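The return of the small pottery

Hundside had no working pottery for thirteen years. The last one closed when its owner retired, and the building on Orneck Lane became a tyre store. Now there are two, and a third is due to open in January.

Harriet Ostrowski runs the older of them, Dresis, from a former dairy behind the bus depot. She fires twice a week and sells mostly cups and bowls, at prices that start at £7. Larger pieces go to a shop on the coast, which takes 50 per cent.

"People ask why a bowl costs more than one from the supermarket," she says. "I show them the electricity bill."

Her last quarterly bill was £2219, most of it for the kiln. She has moved her firings to start at eleven at night, when the rate drops, and shares the kiln with the Đinh studio across the river. They pay by the shelf.

Evening classes cover the gap. A course lasts seven weeks and the spring places went in some 50 minutes. Most beginners want to throw on the wheel straight away, but Ostrowski starts them on pinch pots and shallow dishes.
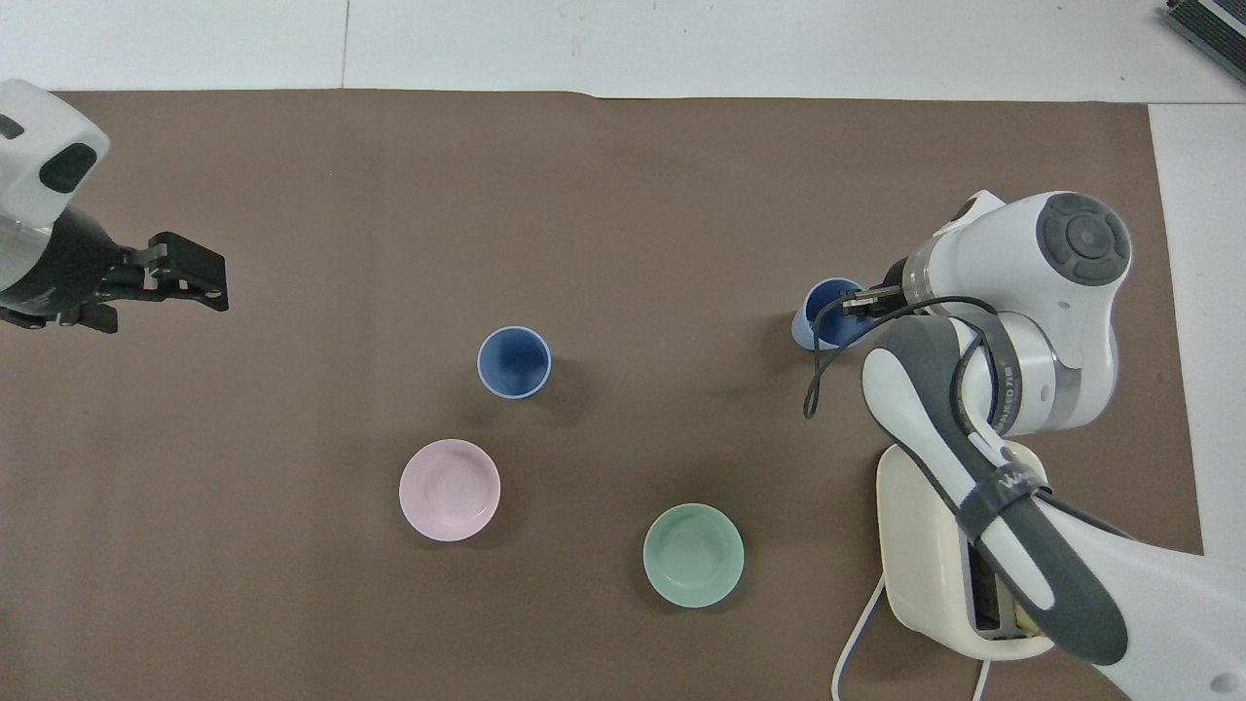
Glazing comes in the fifth week and causes the most upset. Colours change in the kiln, and a coat that is too thick will run and stick the pot to the shelf. Ostrowski keeps the failures on a windowsill by the door. Students can take theirs home at the end of the course, and most do.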